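Pletar kitchen cell

The Pletar kitchen cell is a simulated workstation at Betarau, set up for trials in which a gripper handles bottles and dishes. It was built by Llinos Lewis and Dineo Ndlovu, who allowed 2 days for the job and needed 10.

Setup begins with the gripper's zero position. The counter is loaded next, then the dishes, and the bottle last - an order settled after a long argument about collision meshes, which the meshes won. 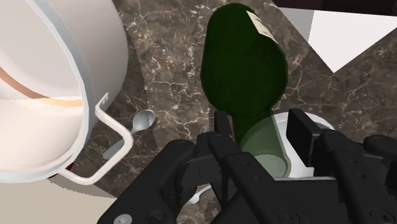 The gripper at the neck of the green bottle, with a pot and spoon on the marble countertop.

Upkeep is mostly a matter of friction values. Ndlovu resets them after each software update, and Lewis then resets them to what they were. The finger pads never wear out, though the cell's maintenance log still has a column for replacing them. It was last signed on 10 July 2022.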